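Reference > Household > Storage and containers > Supplement bottle

Print this article | E-mail this article

Supplement bottle

A supplement bottle is a rigid container used to sell and store vitamins, minerals, herbal products and similar goods in tablet, capsule or softgel form. Most are made of plastic, with a wide mouth, rounded shoulders and a screw cap. Glass is also used, mainly for oils and for products sold as premium goods.

Shape and materials

The usual form is a straight-sided cylinder that narrows slightly at the neck. This shape is known in the packaging trade as a packer. The straight wall gives a flat surface for a wraparound label, and the wide neck lets tablets be poured out or picked out with a finger.

White high-density polyethylene is the most common material. It is light, does not shatter, and blocks much of the light that can break down some ingredients. Amber and dark green plastics are used for the same purpose but let the buyer see how many tablets remain. Bottles are often larger than their contents need, partly to leave enough label area for the required text.

Caps

Caps are ribbed around the side for grip. Two main types are found:

Continuous thread caps turn freely and are common on ordinary vitamins.

Child-resistant caps must be pushed down or squeezed while being turned. In the United States they are required on certain products, including many that contain iron.

A foil or paper seal is often bonded to the mouth of the bottle under the cap. Many bottles also carry a shrink band around the neck. Some contain a wad of cotton or rayon, or a small packet of drying agent, which should not be swallowed.

Labeling

In the United States the label carries a boxed panel headed "Supplement Facts". It gives the serving size, the number of servings in the container, the amount of each dietary ingredient and, where one has been set, the percentage of the Daily Value. Ingredients with no Daily Value, such as melatonin, are marked with a symbol that leads to a note at the foot of the panel. Other ingredients – binders, coatings and fillers – are listed nearby, along with the name and address of the maker, packer or distributor.

Store brands are commonly made by one company and sold under the name of another, and wording such as "distributed by" shows this. Imported goods also name a country of origin. Storage advice is usually brief and printed near the bottom edge.
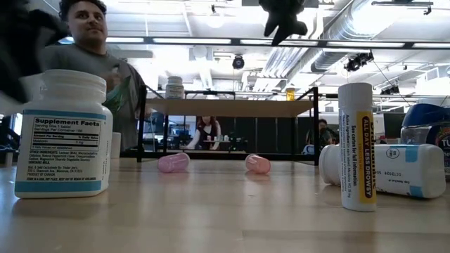
Trader Joe's melatonin bottle with small plastic cups on a wooden tabletop.

Dosing cups

Small plastic cups are often kept with supplement bottles. They are used to hold a single dose of tablets, or several kinds to be taken together. Most are slightly tapered so that they stack, and being light they tip over easily. Cups sold for liquid medicine have measuring lines on the side, while plain ones are meant for tablets only.

Storage in the home

Bottles keep best in a cool, dry cupboard with the cap fully closed. Bathrooms and shelves above a stove are poor places because of heat and steam. Supplements should be kept out of the reach of children whatever type of cap is fitted, and tablets moved to another container lose the label that identifies them.

Reuse and recycling

Polyethylene bottles are accepted by many local recycling programs. Caps may be made of a different plastic, and rules on leaving them attached vary. Empty bottles are also reused for screws, beads and seeds, with the old label removed.

See also: Pill organizer; Blister pack; Desiccant; Screw cap

This site uses cookies to remember your reading settings. By continuing to browse you accept their use. OK | Cookie policy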